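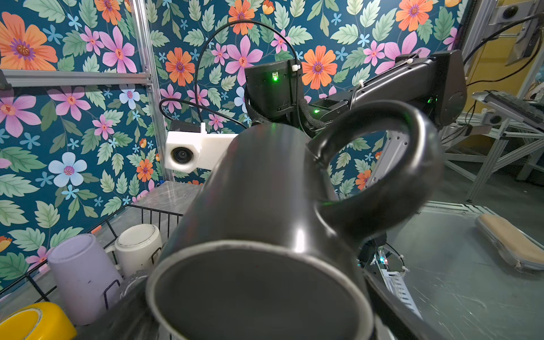 Munis started in a rented garage behind Adside, a small repair shop, and a good part of what we know about arms and motors we learned on that shop's slow afternoons. Today we build and sell one thing, the Hekow two-arm bench kit, and we look after the people who buy it for as long as they care to keep it running.

A Hekow comes to you with both arms, the front rail, the wrist cameras, the control boards and a printed guide that we have rewritten 5 times (and will surely rewrite again!).
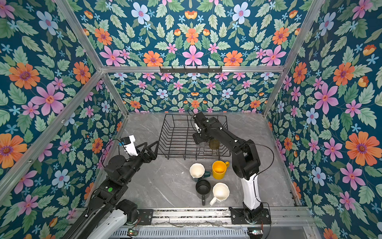

We're fond of kitchen chores, as you may have guessed. Mugs and a wire dish rack ask a lot of a pair of arms, what with all those handles pointing every which way, and they are things most any school or lab can pick up in an afternoon. Our Yang lesson pack is built on them, and it walks a new team from unpacking the crate to teaching a first task of their own. 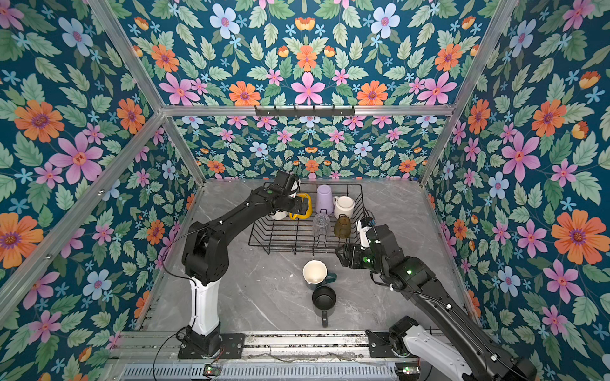
Schools, community colleges and small labs make up most of our customers, and we love hearing from all of them. The full kit is $2,689, or $2,491 for classrooms, and a $100 deposit holds your place in the next build. Phones are open every day but Sunday, and if you're nearby, do come in and try the arms yourself.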